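Search this site Type and press enter
Galleries > Workshop > Teaching the arm to tidy a kitchen

Teaching the arm to tidy a kitchen

I've been promising Thoa Kiều this page since January, so sorry, Thoa! It's a little gallery from the kitchen table sessions at Diltstead, where a few of us spent our evenings driving a robot arm by hand so that the learning system (we call it Tuvaten, long story) would have something to copy. One go at a job is one example. You pick the thing up, you put it down where it belongs, you save it, you shuffle everything and start again. We wanted 600 good ones for the first round and ended up with 862, mainly down to Hiếu Tôn being unable to leave at a sensible hour.

I'd never driven one of these before and my first evening was dreadful. I kept closing the fingers too early and nudging things along the table like a cat. Sirkka Manninen sat with me and told me to slow right down before the grab and then be decisive, and I've passed that on to everyone since. We kept my wobbly ones too, by the way, in a separate folder. Châu Doãn thinks the recoveries are useful, where you miss and have another try, and 49 of mine went in on those grounds. I'm choosing to be flattered.

The layouts were Setsuko Sakai's department. She'd call out a new arrangement between goes and we'd all groan, as you do get fond of a layout once you know where the awkward bits are. But if the bowl always sits in the same corner, the arm learns the corner and couldn't care less about the bowl, so round we went again.
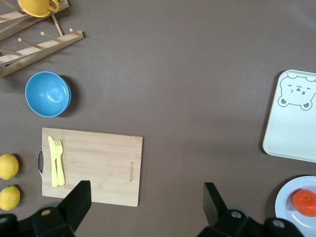

Cups were my favourite job and fruit was my worst. A lemon looks so easy until you come at it slightly off centre! Cutlery's fiddly as well, flat things always are, and I got through a lot of tea while Hiếu did my share of the forks.

Next up is the Tenbridge round, same sort of jobs with different drivers, and the target there is 3643, a number Châu swears came out of a proper calculation. If you fancy a turn on the controls, come and find me. Bring biscuits.

Related galleries
Seixas bench, first week
Sirkka's cable tidying
Getting ready for Tenbridge
Folding tea towels, badly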